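Troloto bedding cell

The Troloto bedding cell is a two-armed robot workstation set up at Rundholm for practising one wonderfully fiddly job: making a toy bed. Chaiwat Hemmin laid out the cell and still looks after it.

Layout

Two arms share a white table with plain walls on three sides, and each ends in a black gripper.
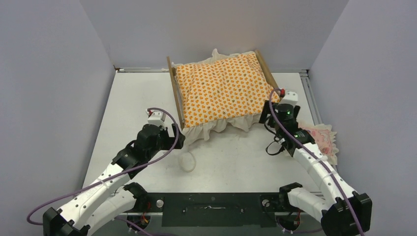 Cable care is a large part of the upkeep, and a rewarding one! A purple cable follows each arm, and it needs enough slack for the wrist to turn freely. Hemmin checks both every Tuesday, along with the base bolts, and logs the result on sheet 17.

Setting up a run

The bed goes towards the back of the table, within reach of both arms. Each gripper then takes hold of the orange blanket on its own side, a lovely thing to watch when the timing is right.
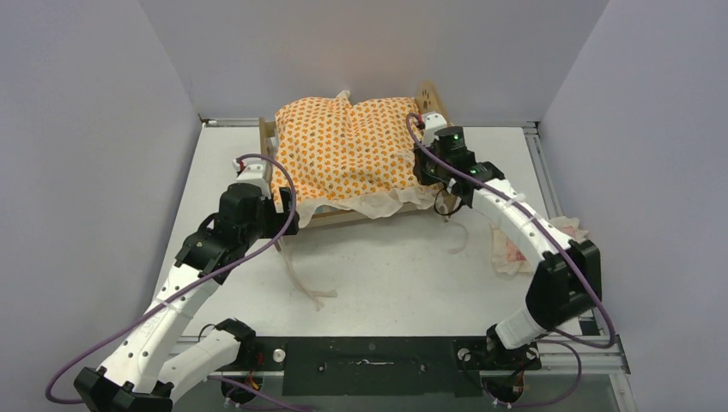 Repairs

Spare gripper fingers come from Timmermans under part number 676. After a change, both arms are homed again before the next run.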